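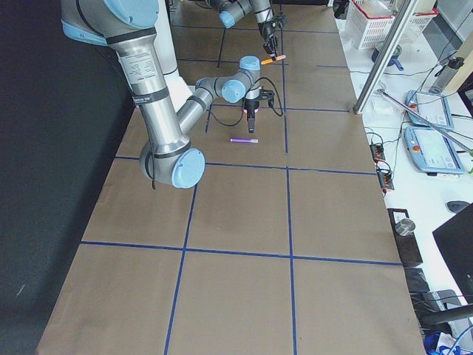 Brown paper is fine until the first refill of the day, a reader wrote to us in October, and then you find out who taped down the edges and who just folded them under. The same letter asked whether we had ever seen a table laid out in squares with painter's tape, and whether the tape stays put on paper or lifts it. We had not, so it went on the list of things to look at when we went to the Pemance open day in Stillden.

The open day was on 4 Nov 2004. We took the early bus from Sellberg and were at the door by 10. Pemance has the ground floor of the old Somboon building, on the side facing the rail yard. Parking is in the rear lot, and the entrance is not marked from the street. Follow the fence. Sign-in was at a folding table inside the door, with coffee and a stack of floor plans, which ran out before lunch.

We went mainly to look at work surfaces and the way small supplies are stored. Our own room in Sellberg is getting new tables in the spring and we have put off deciding what to cover them with for too long. The building has 7 rooms open to visitors. We spent most of our time in the long one at the back, and went through the others fairly fast.

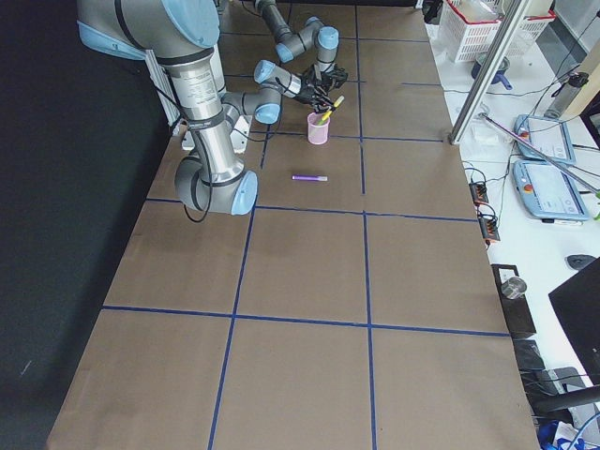 TABLES AND COVERINGS

The long table in the back room is covered in brown paper and marked off into large squares with blue tape. The paper has some wrinkles and scuff marks, which we were glad to see, as we wanted to know how it looks in use. A white table stands right against it along one side, and the containers and baskets go there. That leaves the papered table for the things being handled, in this case markers and a small pink cup you can see through.

We liked having the second table so close. At home we keep the containers on the same surface as the work and spend a lot of time moving them out of the way. A narrow side table would fix that. Ours would have to go on the window side, where the radiator is, so it can't be deeper than a shelf.

As to the reader's question, tape over brown paper does hold. What we could not find out is what happens when you take it up. Our guess is that you don't, and that paper and tape get thrown out together and the whole thing is laid again. We priced this when we got home. A roll of brown paper covers our long table three times, and the tape costs more than the paper if you make small squares. With large ones it comes out reasonable.

The squares themselves are useful in a way we had not thought of. Things laid down on plain paper tend to drift into a heap by the middle of the afternoon. With the lines there you put one thing in one square and go on to the next, and when you are done it is easy to see what has been left out. The lines don't have to be perfect for this. We had been planning to use a chalk line and a carpenter's square, and have now dropped that. 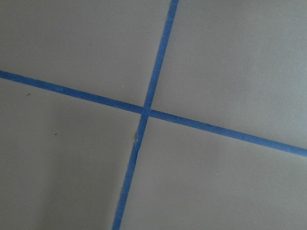

A yardstick and two people will do it, one at each end, pulling the tape tight before it goes down. Lay the long runs first and the cross pieces after. Press the crossings flat with a thumbnail or the back of a spoon, since a raised edge is what catches a sleeve. If an edge tears, a short patch over it is good enough, and it is less work than pulling up the strip.

Lunch was soup and rolls in the front room, $3 a person, and there was plenty of it. The line moved slowly. Anyone going next year should eat early or bring a sandwich. There are benches out by the fence if the weather is good. It was windy and gray when we were there, and most people stood in the hall.

After lunch we looked at supplies. The front rooms have open shelves, with bins marked on the front edge in pencil, and a rolling cart for paper. The cart is too wide for our door. We took down the shelf measurements anyway.
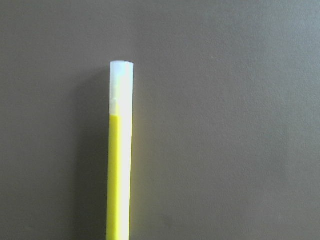
We have been arguing in Sellberg over whether to buy markers in mixed sets or by the single color. Sets are cheaper, but the yellows and oranges come back nearly full while the blacks are gone in a month. What we saw in Stillden did not settle it, but one thing was worth writing down. The yellow marker there has a milky white cap, clear enough that a faint yellowish shape shows through, likely the tip, and the barrel is the same bright yellow as far as we could see it, with no lettering. You would go by the barrel to find your color, so they could be stored either end up. Ours have gray barrels and colored caps, and once the caps get switched we are sunk. We will look for colored barrels on the next order.

We left at half past two to make the bus. The stop is on the far side of the rail yard, a longer walk than it looks on the floor plan. We did not get to the upstairs hall, which opened only for the last hour.

For the Sellberg room we plan to try brown paper on one table first, with large squares, and leave it down until it wears out. Paper is ordered. We still need tape, a second yardstick, and something narrow to stand by the radiator.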